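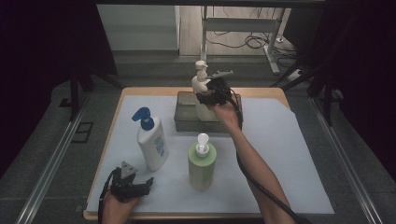 *White pump bottle and gray storage box on the paper-covered table*

# About Destiletti

Destiletti is a supply and teaching workshop for gourd and dried-plant crafts. We sell cleaned hardshell gourds, cutting and burning tools, dyes and finishes, and we run classes at our own building and at regional craft fairs. The business started as a mail-order list of seed and uncleaned gourds and added a classroom in its second year.

## What we stock

Gourds are graded by shape, diameter and wall thickness. Wall thickness is measured at the blossom end with a caliper after a test hole is drilled, and the hole is plugged before sale. Shells under the listed thickness are sold as seconds for birdhouses and painting practice. They should not be carved.

The current catalog has 296 items. It is divided as follows:

- Raw and cleaned gourds: kettle, canteen, bottle, dipper and egg
- Hand tools, saw blades and burner tips
- Leather dyes, inks, waxes and clear finishes
- Rim materials, including pine needle, Danish cord and waxed thread
- Pattern sheets and class workbooks

Pita is our house line of small saws and scrapers. Blades are sold in packs of 12 and fit all Pita handles. Older handles with a round collar need an adapter, which we still keep on the shelf.

## Growing

Most of our shells come from Berisha, the farm we lease for this purpose. Vines are planted after the last frost, trained on wire where the variety allows it, and left until the stems are brown. Curing takes place outdoors on pallets through the winter. Mold on the outer skin is normal during this stage and comes off in the wash tank – soft spots do not, and those shells are composted.

## Classes and fairs

Classes run in two formats. The short class takes one afternoon and covers cleaning, cutting and a dyed finish. The long class is spread over four sessions and adds wood burning and a coiled rim. Dust masks are required for all cutting and sanding, and we supply them.

Each August we organize Zonon, a craft fair with 554 square yards of covered vendor space, a judged show and a children's area. Show entries are accepted in novice, open and master divisions. An entry must be made from a hardshell gourd and must not have won a ribbon at an earlier Zonon.

## Orders and visits

The minimum wholesale order is 250 dollars. Retail orders have no minimum. Gourds are packed by size, and shipping is quoted after packing – box volume affects the price more than weight does.

The shop counter opens at 10 a.m. The wash yard is closed to visitors while the tanks are running.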